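The Box That Was Supposed to Fix the Paper

The people at Nurka will sell you a plain white bin for $28 and tell you it's a system. I have been hearing that word for years, usually from someone with very little mail.

Hưng Thân has a lot of mail. He ran the office at Flastis until September, and he brought home 2,597 sheets of it: invoices, warranty cards, letters about letters. A weekend with the shredder got him down to 1,135. What survived went upright into open bins, with a colored card wherever one subject gave way to the next.

"Standing up, you can flip through it," he told me. "Lying down, it's a pile."

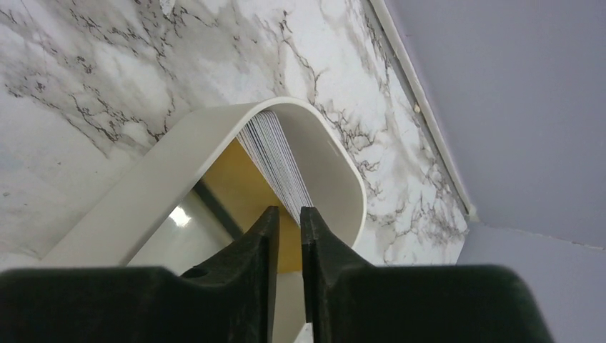 Fair enough, but flipping through assumes you know what you're after. I asked him for the warranty on his dishwasher. He tried two bins, then a third, and came back with the one for a toaster he no longer owns. The dishwasher turned up under "Kitchen, other," a heading that ought to be against the law.

The organizing books like to say an open top keeps you honest. I think it keeps you adding. A drawer at least sticks when it's full -- a bin just leans a little more.

Thân has since pulled another 187 sheets, most of them instructions for things that plug in. He still hasn't thrown out the toaster warranty.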